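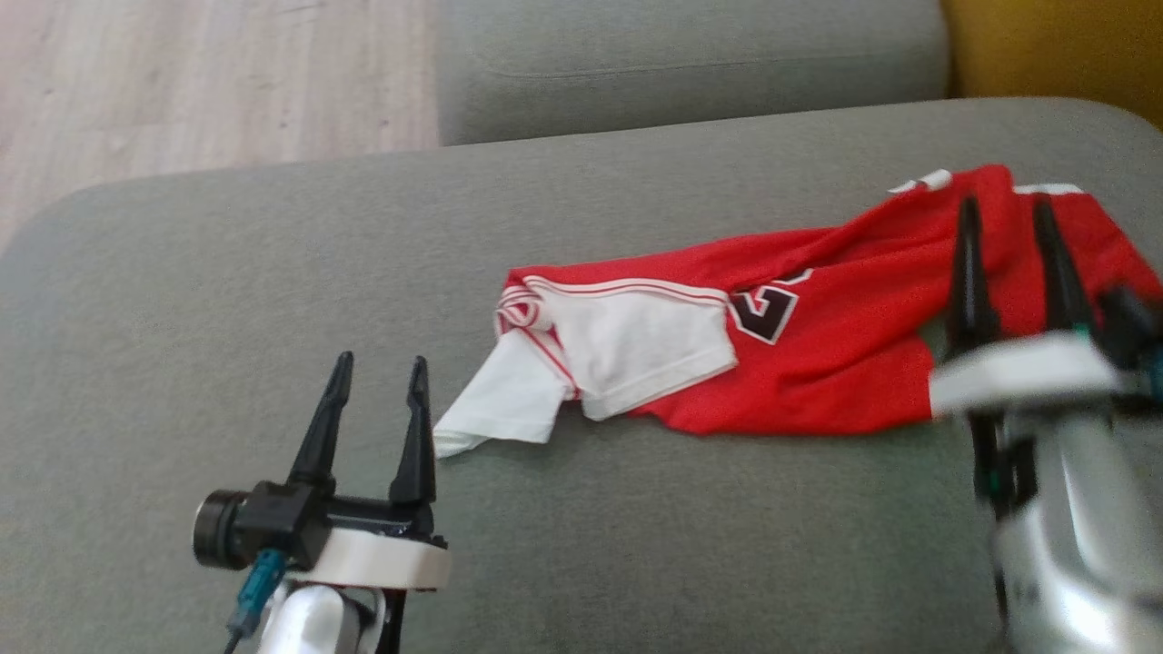
Can it do the laundry yet?

I get this question more than any other, from readers, from my sister, from the guy who cuts my hair. And it's nearly always laundry. People will ask about the dishes if I let the conversation run, and one of you wrote in asking about cat litter (I'll get there), but laundry comes first every time, and what they mean by laundry is folding. The washing part was taken care of before I was born.

So, folding. Take a red sports jersey in a heap on the couch, with a bit of white showing at one end and the number half swallowed up in the creases. You'd pick that up without looking. You'd give it one shake, find the shoulders with your fingers, and be on to the next thing while still talking to somebody in the kitchen. For a pair of two-fingered grippers it's a nasty little puzzle, and I've been reading up on why for most of the fall.

The first trouble is finding out what you've got. A mug looks like a mug from just about any side. A jersey in a heap could be a thousand different shapes, and the part you want to grab may well be underneath all the others. Is that white bit a sleeve or the inside of the back? I looked at it for a while and I'm still going with "probably a sleeve." The number ought to help, but when all you can make out is something like a 2, you don't have a lot to steer by.

Then there's the couch. I hadn't given the couch a thought before this year! Most of the folding demos you see online happen on a table, a nice hard flat one, with the shirt more or less spread out to begin with. A seat cushion gives when you press on it. It's a bit fuzzy, so cloth drags on it when you try to slide it along. Push down to pinch a hem and you can come up with hem, or with hem plus upholstery, or with nothing. My own technique on the couch is to hold the shirt against my chest with my chin, and I don't know of a robot with a chin.

I called up Krystyna Michalski about this. She spent years fixing industrial sewing and pressing equipment and now does contract work for a garment finisher called Zieliński, so she has watched cloth misbehave in machinery for longer than most of the robot people have been out of school. I asked her how close we are and she laughed for quite a while.

"A towel is easy because a towel has four corners and no opinions," she told me. "Put sleeves on it and you've doubled your problems. Now make it a slippery fabric and turn half of it inside out, which is how it comes out of everybody's dryer."

Her shop does have automatic folders, and they're fast. But a person stands at the front of each one and lays every shirt down flat, face down, collar at the mark. The machine does the easy half. She says that's been the arrangement for as long as she's been in the trade, and every salesman who comes through promises to get rid of the person at the front, and then goes kind of quiet when she hands him a pile of shirts straight from the bin.

Where things stand, by my count

OK, so what can the newer machines do, the ones with two arms and learned skills? I'll give you my scorecard. It's mine, it comes out of a lot of videos and three visits, and you're welcome to write in and tell me I'm wrong.

Towels and washcloths: yes, if you're patient. I saw one do a hand towel in 56 seconds at the Tellbridge open day in June, and it was a decent fold, better than my son's. The next one took longer because it picked up two layers at one corner and had to let go and start over. I was pleased to see it notice. A couple of years ago it would have carried on and folded the mess.

T-shirts laid out flat: mostly yes. Thin ones go worse than thick ones.

T-shirts in a heap: sometimes, and this is where the real work is going on right now. The machine has to lift, look, lift somewhere else, look again. People call it flattening or unfurling or a few other things, and it eats up far more of the time than the fold does.

Jerseys: see above. I have a soft spot for this one because we're a soccer family and I wash an awful lot of jerseys. The fabric is floppy, and the trim around the neck and sleeves is often stiffer than the rest, so it wants to roll. Mine come out of the basket with the collar curled up on itself like a cinnamon roll.

Fitted sheets: no. Not me either.

Socks: people have shown it, with lots of retries. Matching them is the easy part for a camera, apparently, and it's the rolling together that goes wrong.

Putting the stuff away afterward: I have seen exactly one attempt and it involved a drawer that was already open.

Two hands, four fingers

Something I've changed my mind about is hands. I used to think none of this would go anywhere until the machines had proper hands with a thumb and all the rest. Now I'm less sure. Two simple pinchers, one at either end of the shirt, can do a lot more than I'd have guessed. Get hold of both shoulders and gravity does half the job for you. The skinny tapered kind of finger is good for getting under an edge, too. What they can't do is feel around. I find a sleeve hole by sticking my hand into the pile and rummaging, and I'd bet you do too, and a pincher working mostly by camera has to see the hole first.

A reader in Ohio asked why they don't just buy the thing a better pair of hands. Money, mostly, and breakage. The fancy ones have a lot of tiny parts, and if you're going to bang them into furniture all day you want something you can fix with a screwdriver. Krystyna's view was the same from the other direction: the machines that last in her shop are the dumb ones.

How much practice does it take?

Lots. The usual way of teaching these skills is that a person does the chore through the robot's arms, again and again, and a program learns from the recordings. The team at Tellbridge told me they'd gone through 3,577 tries at folding for the skill I watched, and that was with 40 different garments, and they thought both numbers were on the small side. I asked what happened with a garment it had never met. They let me put my own cardigan down. It went at it very politely from the hem, got hold of a button, and that was as far as we got before lunch.

I'm teasing, but I found it kind of impressive. It knew which end was which! I'd thrown it down in a lump on purpose.

The practice is also why I care about the couch so much. If all of the tries happen on one table under the same lights, you've got a machine that folds on that table. Real houses have a gray-green sofa with a mustard cushion, or a bed with the cat on it, or the top of the dryer. I'd rather see ten so-so folds in ten different living rooms than one beautiful one in a lab, and whenever a company sends me a video now, the first thing I look at is what's under the shirt.

What about buying one?

You had questions about two products in particular. Dralier has been advertising a home folding station, and I got a fair amount of mail about it. From what I can tell from their brochure, it's a cabinet: you clip each shirt to a rail at the front and it takes the shirt in and hands it back folded. Clipping the shirt on is the part I don't want to do. If you have sore hands or a bad back it might still be worth a look, and I've asked them for a loaner.

Tetidix is the one with the two arms on a wheeled base. They aren't selling to homes. They're renting to a few small laundries and hotels, and the chores on their list are towels, pillowcases, and moving full bins from one side of the room to the other. One of those laundries let me come by and I timed a morning of it. It got through 228 pieces, nearly all towels, with a woman named on the schedule as "robot helper" stepping in whenever it got stuck. I asked her whether she'd be quicker without it and she said sure, for the first hour, but it doesn't get tired at eleven o'clock like she does.

And the cat litter, as promised. The self-scooping boxes have been around a good while and several of you swear by them. A robot arm that walks over and scoops a regular box, I haven't found. I would pay more for that one than for the laundry, I think.

Next month I want to do dishwashers, unloading only, and I'm looking for people who've seen a machine tackle a silverware basket anywhere outside of a trade show. If that's you, hit reply. I'd also like to hear from anyone who runs a team laundry for a school or a club and has tried any kind of folder on jerseys, even the plastic flip-board kind. I bought one of those boards years ago and it's behind the water heater somewhere.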